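Site Visits > Workplace Safety > Reports

Home News Site Visits Training Contact

We use cookies to remember your settings. By staying on this site you agree to their use. OK

Visit Report: Brustaletti Distribution Center

Mar 5, 2022

Members of our safety network were invited to spend a morning at the Brustaletti distribution center to see how the site handles fatigue and shift work. I went with Mackenzie Penner, who runs the injury register for a cold storage firm and wanted to compare notes on night crews.

Visitors sign in at the gatehouse and watch a short safety talk before going any further. We were given vests and visitor badges, and told to stay inside the green walkways. Anyone in open shoes would have been turned back, which the invitation had said clearly enough.

Our host was Lejla Kos, the site's health and safety manager. She started in the training room with some background. The center runs day and night and employs 117 people on the floor. Until last November, night crews worked a rotating pattern that changed every week. Minor injuries were spread unevenly, with more of them in the last part of a night shift. Most were strains, bumped heads and cut hands. The ones that worried her more were the near misses with forklifts.

She then went over what was changed. Crews now stay on the same pattern for longer before rotating, and they rotate forward, from days to evenings to nights. The night meal break was moved earlier and a second short break was added toward the end of the shift. Jobs that need close attention, such as battery changes and work at height, are done in the first half of the night where possible.

The floor walk started at the loading docks. There are painted waiting areas for drivers, with a barrier between them and the forklifts. Drivers used to stand beside their trucks during loading. They now hand in their keys at a window and get them back when the dock door is closed. Mackenzie asked whether the haulage firms had objected. Some had, mainly because of the extra time, and one still sends a complaint every month.

Next was the packing hall. Benches are adjustable and each one has a mark on the leg for the user's usual height. We were told that people had stopped adjusting them after the first few weeks, so supervisors now check at the start of each shift. The hall was noisier than I expected and hearing protection was not worn by everyone. Lejla said the last noise survey came out under the limit, but a new one is due because a conveyor has been replaced.

The break room has been moved away from the noise. It has dimmer lighting, reclining chairs along one wall and a small kitchen with hot food available at night. Staff can rest there for up to 20 minutes. I asked a couple of packers if they used the chairs. One did, most nights. The other said he would sooner sit in his car.

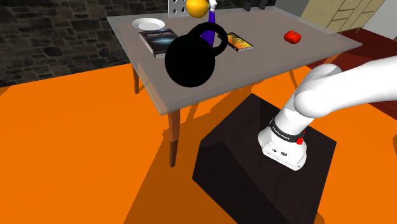
Robot arm on its black pedestal, computer rendering.

After the floor walk we went back to the training room for questions. Much of the time went on reporting. The site uses a reporting system from Jesteteck, which workers can open on a phone or on a screen by the time clock. In its first year it took in 1717 reports, over 200 of them about fatigue. Lejla reads the fatigue ones herself. A person who reports being too tired to drive a forklift is moved to other work for the rest of the shift with no loss of pay. This has to be agreed with the supervisor, and a few supervisors were slow to accept it.

Other points raised in the discussion:

- Travel home. The last bus leaves before the evening shift ends, so the company pays for a shared van.
- Agency workers. They get the same safety talk, but the site does not always know what hours they have worked elsewhere. This is still an open problem.
- Overtime. Nobody may work a double shift. Swaps need to be signed off in writing.
- Drug and alcohol testing. It remains part of the policy, and is handled separately from fatigue reports.

Mackenzie took away a copy of the break schedule and plans to try the earlier meal break at her own site. I would have liked to see the injury figures broken down by hour, before and after the change. Lejla has offered to send them when a full year is in.

The next visit is to the Skurkomard bakery, where the topic will be manual handling and flour dust. Places are limited to 2 per member firm. Please bring your own safety shoes.

Get our visit reports by email. Enter your address to join the newsletter. Subscribe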